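Erthorpe Lock House

Erthorpe Lock House is a self-catering guesthouse on the Dukora Canal, two miles downstream from the market town of Stornov. It sleeps 14 people in six bedrooms and has been taking paying guests, on and off, for longer than most of the hotels in town. I've stayed there four times now and have been adding to this entry after each visit, so forgive me if it reads a bit like a letter in places!

History

The house was built for the lock keeper and his family, with a stable at the back for the towing horses. When the freight boats stopped coming, the canal company sold it off, and for years it was a boat store, then a tearoom, then nothing much at all. Paraskevi Gavalas bought it from the Olaniyan family, who had run the tearoom, and opened it to guests the following July. She kept the Olaniyan name for the big ground-floor bedroom, and if you like being able to roll out of bed and straight onto the towpath, that's the one to ask for.

The stable was turned into two more bedrooms later on. They're cooler in summer than the ones in the main house (the walls are very thick), but the stairs are steep and the hot water takes its time getting over there.

Rooms and facilities

All six bedrooms have their own bathroom. The kitchen is shared and it's a good one, with two ovens and a long table where everyone ends up sitting whether they meant to or not. There's a drying room for wet boots and rain gear, a locked bike shed with space for eight bikes, and a small study on the top floor for people who have to bring work along with them. I've written plenty of emails up there with one ear on the boats.
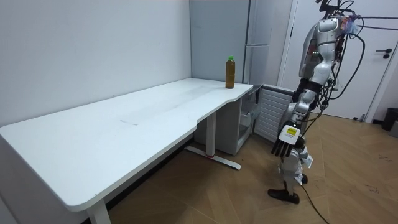
Erthorpe, Aug 20, 2020 – The rates changed this summer, so I've updated the figures. A double room in the main house is now 167 a night with linen and towels included, and the stable rooms cost the same. Renting the whole house for a weekend costs 800 for each night, and there's a refundable deposit of another 800, which Paraskevi sends back once she's been through the rooms. Dogs are welcome in the stable only, up to 2 per booking, and they need to stay on a lead near the lock.

Check-in starts at four. If you're going to be late, call ahead and she'll leave the key in the box by the side gate – the front door sticks badly and you'll only tire yourself out with it.

Getting there

The bus from Stornov stops at Erthorpe Bridge, and from there it's a ten-minute walk along the towpath. It's flat the whole way but gets muddy after rain, and wheeled suitcases hate it. Drivers should take the lane past the mill and park behind the stable. There's room for five cars, so a full house will want to share rides.

Boaters can tie up overnight just below the lock. The moorings are free for guests, but you have to give your boat's name when you book.

Nearby

Stornov has a covered market, a swimming pool and a decent bakery. The Dukora Canal path runs on past the house to the reservoir, a lovely half-day on foot (take lunch, there's no café at the far end). Fishing is allowed from the north bank with a day permit, sold at the hardware store in town.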